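Door seal leaking at hinge side, Modora 156

starnetti_m
Frost line keeps coming back on the hinge side. Gasket cleaned, feet leveled, same result after four days.
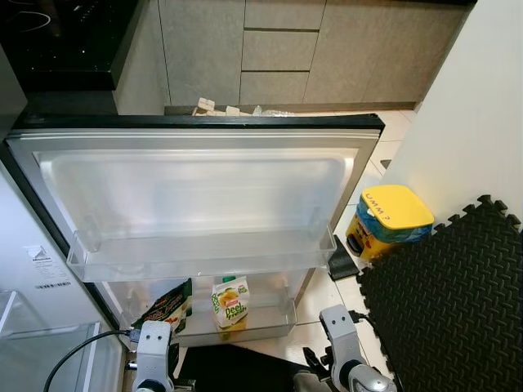 Does the gasket need replacing, or can it be reshaped?
Reshape it first with a hair dryer on low, then keep the door shut overnight.

dikell
Disagree with the heat. It softens the corners and the gap moves. Check hinge sag before touching the rubber.

majali2
Heat is fine on low. I've done two doors that way. Paper test every few inches; if the strip slides out freely, that spot isn't sealing.

starnetti_m
Paper slides at the top hinge corner only. Juice is out on the table after the test.
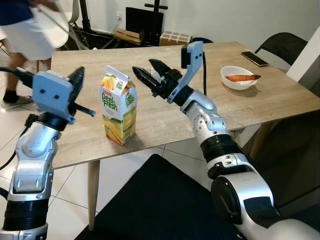 Juice carton at the table.

dikell
Top corner only points to the hinge. Shim it and retest before ordering parts.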